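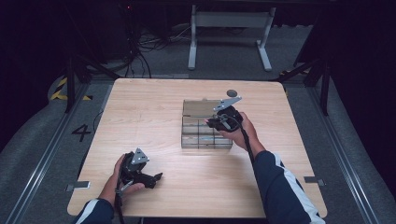 Hand-held gripper demonstration

Hand-held gripper demonstration is a way of collecting training data for robot arms in which a person does the task themselves, holding a gripper in each hand, with no robot arm taking part. The recordings are later used to train a policy, which then runs on a real arm fitted with matching fingers. Also called arm-free demonstration, or (older pages) gripper-in-hand teaching.

Background

Before this, most two-handed data came from teleoperation. Slow work. The operator moves a pair of leader arms, the robot copies, and small parts get dropped a lot. Holding the gripper directly gives back some of the feel of the task and needs far less kit. The drawback is that people move in ways an arm can't, see Limitations.

Method

The operator stands or sits at a table, one gripper per hand. Grippers may be cabled or battery powered; cabled ones are heavier to work with but clocks are easier to keep in step. A view from head height is usually recorded as well, so the policy sees both hands and the whole work surface.

Each recording (an "episode") starts with the grippers held still, then the task, then still again. Typical tasks for small-parts work:

picking a disc or washer off the table
placing it in a named compartment of a divided box
steadying the box with one hand while the other reaches in
moving a part from one compartment to another

Clear plastic boxes are a common choice for harder sets. Reflections from overhead lights and see-through walls confuse depth estimates, so a policy trained only on opaque trays tends to hit the rim.

Afterwards the path of each gripper is worked out, episodes with lost tracking are thrown away, and the rest is cut to length. Finger opening is stored alongside position.

The Mendcombe trials

The best known test of the method on sorting boxes is the Mendcombe set, recorded in August and processed with the Plivau toolchain. It holds 1,000 episodes of small-part placement, of which 199 were kept back for checking. The policy was run on the two-armed Uruvar bench, which nobody had used during recording.

Success on a full placement was about 70 per cent with the clear box. Failures were mostly at the divider strips, the part landing on top of a strip and tipping into the wrong compartment. Adding head-height video helped with finding the box but made little diffrence once the fingers were inside it.

A second run by the Tapsell group left out the left hand. Results were worse, mainly the box sliding away when touched.

Limitations

Reach. A person leans and twists the wrist freely, so some recorded paths have no solution on a given arm. These get filtered out, which skews the set towards the middle of the table.

Force. Most hand-held grippers record position only. A light touch and a hard shove can look the same in the data.

Appearance. Sleeves and hands are in view during recording and not at run time. Masking is the usual fix; cropping to the fingers also works but loses the table edge.

Fatigue. Sessions longer than 6 hours gave shakier paths at Mendcombe, and were split up in later work.

Variants

Single-hand collection, cheaper, fine for plain pick and place. Mixed collection, where a small teleoperated set is added at the end of training to correct for the arm's own timing. Tapsell has also tried fixed-box recording, with the box clamped down, but this takes away the steadying step and the results dont carry over to loose boxes.

See also

Teleoperation
Imitation learning
Bimanual manipulation
Parallel-jaw gripper

Page last edited Friday, October 9, 2026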